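Reading a Match Report: Notes for Week Four
Introduction to Sports Writing, Wondora Community College

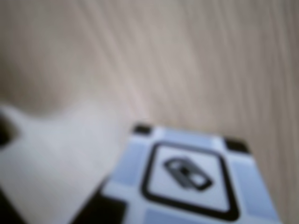 Welcome back, everyone, and thank you for the drafts, which I read over a very long pot of coffee and enjoyed a good deal more than I expected to in the middle of May! Last time we talked about the opening line. Today we're going on to the part most of you found hard, the middle of the report, where the score is already known and you still have 300 words to fill.

I'm going to use the same made-up fixture all the way through, Colel against Jaber, so please don't go looking for it in the record books. Colel win by 2 points. The crowd is 1,000, and the winning kick comes in minute 80. Keep those three facts by you as you read.

Order of telling

Most beginners tell the game in the order it happened. I understand why (it's how we watch it, after all, and how we tell it to a friend on the way home), but a reader who has just learned that Colel won with the last kick doesn't want to be sent straight back to the coin toss. Go to the kick first. Stay with it for a paragraph, say where it was taken from and what the score was before it, and then step back to whatever made the game so close.

After that you may go in order if you like. A report that starts at the end and then walks calmly through the two halves is a perfectly good report, and it's what I'd suggest for your first few.

Choosing what to leave out

A rugby match has a great many scrums in it. Your reader wants maybe one of them. When you go through your notebook, put a star next to anything that changed the score, anything that changed who was on the field, and anything the crowd was still talking about at the gate. The rest can stay in the notebook, and I know that hurts when you've been sitting in the rain writing it all down.

Compare these:

"Jaber had a lineout, which they won, and then a scrum, which was reset, and then they scored."

"Jaber scored from the reset scrum, and for the first time all afternoon Colel looked tired."

The second is shorter and tells us more. One small warning, though – "looked tired" is your judgment, so you need something in your notes to back it up. Missed tackles would do. So would a slow walk back to the posts.

Numbers

Go easy on them. The score, the time of the big moments and the size of the crowd will carry most reports. If you write that a side made 108 tackles, tell us whether that's a lot, or leave it out and let the desk put it in the statistics box.

For next class

Read the Jondex Cup report in your packet twice, once for pleasure and once with a pencil. Mark the place where the writer stops telling us the result and starts telling us the story. Then rewrite the middle section of your own draft, keeping your opening as it is, and bring two printed copies, one for me and one for the person sitting next to you.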